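Small Offices & Back Rooms Forum > Doors, Locks & Keys > Keypad or plain old keys for a shared workshop?

9 replies

tinsnips_ed
October 26, 2019

We are a shared sewing and upholstery workshop, 33 members, one front door, and at last count nobody could tell me how many keys are out there. The lock is original to the building. The key is the kind that gets copied at the hardware store by a teenager while you pick out batteries, and I believe it has been, often.

Twice this year we have come in to find the heat on and the radio going. Nothing was missing. Someone had left half a sandwich, so on balance we came out ahead.

The landlord (Triralcombe, if anyone here rents from them) says we can put in whatever we like as long as the door still opens in a fire and we pay for it. I have been looking at a keypad terminal with a fingerprint reader. Half the members want it. The other half have started using the word "surveillance" over coffee.

So: keypad, fingerprint, both, or do I just change the cylinder and hand out new keys with a stern look?

Budget is modest. The stern look is free.

oldmortise
Reply 1

Change the cylinder. Get a restricted keyway, where the blanks are controlled and copies need a signed card. Number every key, write the numbers in a book, take a deposit that hurts a little. I did this at a boat club and the deposit did more for security than the lock.

Electronics on a door are a subscription to problems. The lock on my own front door is older than I am and has never needed new firmware.

PatternWeight
Reply 2

With respect to oldmortise, who is wrong in every one of these threads and always very pleasant about it: a deposit only works on people who intend to leave properly. Our members drift. They stop coming in the winter, then they move, then you get a postcard. The key is in a drawer in another state.

With codes you delete the person and go have lunch. We put a keypad in at our print shop and I would not go back.

Give each member a separate code, though. One shared code is a key that can be copied by shouting.

jingyi_yu_bindery
Reply 3

Jingyi Yu here, I run the booking desk at a bookbinding studio. We went with keypad plus fingerprint and I have mixed feelings, mostly about the fingerprint.

People who work with their hands have terrible fingerprints. Glue, paper cuts, sanding, hot water, a life of it. I had one member enroll the same finger on three visits and the reader met him as a stranger each time. He took it personally. Anyone in upholstery is going to have the same trouble, tack hammers being what they are.

What worked for us was treating the keypad as the real lock and the fingerprint as a treat for people with soft hands. Enroll two fingers per person, one from each hand, and do it on a table before the thing goes on the wall. Enrolling people one by one in a doorway in cold weather is a good way to find out who your friends are.

Ours has the keys on the right next to the screen, with the fingerprint square under them. Fine for most people. My left-handed members have filed a complaint with me verbally, at length.
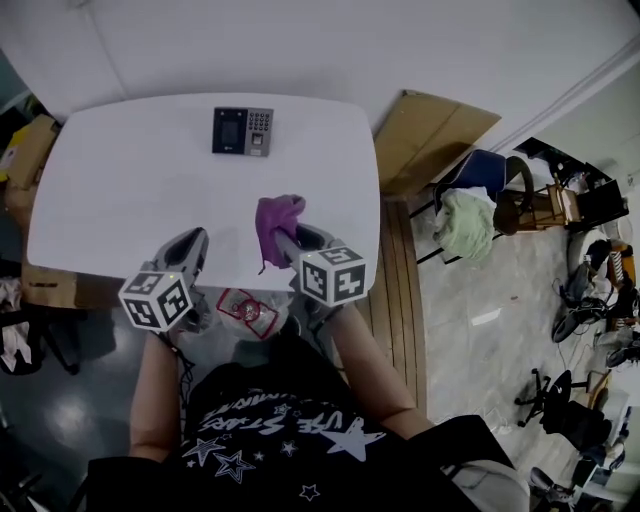
What I'd ask the seller before paying

1. Does the door unlock or stay locked when the power goes out, and can you choose?
2. Is there a key override, and who holds that key? (In our case, me, on a ribbon, like a gym teacher.)
3. Where are the fingerprints kept? Ours stay on the unit. If the answer involves the word "cloud" I would keep walking.
4. Can you export the log, and can you set it to erase itself?
5. How many users does it hold before it starts forgetting people?

For your surveillance faction, number 4 is the one that calmed ours down. We voted to keep entries for 20 days and then wipe them. Nobody has asked to see the log since, including the people who wanted it kept forever.

oldmortise
Reply 4

I notice that the electronic system has a key override. I rest my case, and so does the key.

tinsnips_ed
Reply 5

Jingyi, very useful, thank you. I had not thought about hands at all. I looked at mine after reading your post and I don't think I have a left thumbprint. There is a sort of weather map.

Our door opens outward onto a stairwell and the frame is steel. Does that change anything? One installer, from an outfit called Monberg, told me I needed a magnetic lock. A second one laughed when I repeated it. I did not enjoy either conversation.

zx_lowvoltage
Reply 6

Zeyu Xia, I install these for a living, though nowhere near you, so I have nothing to sell.

Outward-opening door on a stairwell is almost certainly part of your way out in a fire. That is the thing to settle first, and your local fire inspector settles it, along with whoever insures the building. A magnetic lock can be done legally in a lot of places but it comes with baggage: a release on the inside, a tie to the fire alarm if you have one, a battery question. An electric strike is simpler. The inside handle goes on working the way it does now, mechanically, and the strike only decides who gets in from the outside. People can always leave. That's what you want and probably why the second fellow laughed, although he could have used his words.

Other things I see go wrong:

Power supply hidden above a ceiling tile by someone who then retires. Label it.

Terminal mounted outdoors that was made for indoors. Check the rating. If it's going in your stairwell and the stairwell is dry, no problem.

The relay that opens the door living inside the unit on the public side of the wall. Take off two screws, touch two wires, walk in. Ask for a separate controller on the inside. It costs a bit more and it's the difference between a lock and a suggestion.

Default admin code left in place. I have opened more doors with the default code than with tools.

PatternWeight
Reply 7

Went and checked our default admin code after reading that.

We have a new admin code now.

hemline_heretic
Reply 8

Going to speak for the surveillance faction since we are apparently being discussed.

I don't object to a keypad. I object to handing a fingerprint to a committee. If a code leaks you change it. If my fingerprint leaks I have nine more and then I'm in trouble. I rent a bench to restuff dining chairs on Sunday nights, and I do not see why that should require more identification than my bank does.

Also, the log. Jingyi's group sounds sensible. Ours (different town, same flavor of people) had a log for one month before somebody used it to prove who left the iron on. It was a fair point and he was right about the iron. He was also insufferable, and two members left. The iron stayed.

Make the fingerprint optional, in writing, and don't let optional turn into "everyone except you has done it."

For what it's worth, we ended up with a mechanical push-button lock, an old Tandari from a closed dentist's office. No power, no log, no updates. One code for everybody, changed every March. PatternWeight will now tell me it can be copied by shouting.

PatternWeight
Reply 9

It can be copied by shouting. But I concede it would survive a power cut, and ours has a history there. We spent 55 minutes on the sidewalk last winter with the key override safely inside the office.

tinsnips_ed
Original poster

All right, here is where I've landed, subject to the meeting, where it will be unlanded.

Electric strike, so the inside handle stays a handle. Keypad with a code for each member. Fingerprint optional, and the sheet they sign will say so in large type for hemline_heretic's cousins among us. Controller on our side of the wall. Log wiped on a schedule the members vote on. I'm calling the fire inspector before I call any more installers. There's a local one named Atanasov that the bakery downstairs uses, and the bakery does seem to get in every morning.

I'm also getting a restricted cylinder for the override, with two numbered keys and a deposit on each. Oldmortise, that part is yours.

If anybody has a wording for the sign-up sheet that doesn't sound like a hospital form, I'd be glad to steal it.

oldmortise
Reply 11

Make the deposit hurt.

jingyi_yu_bindery
Reply 12

I'll send you ours. It's one page. Cross out the paragraph about the paper cutter, unless you have one, in which case keep it and underline it. And keep the second override key somewhere other than the workshop. PatternWeight can explain.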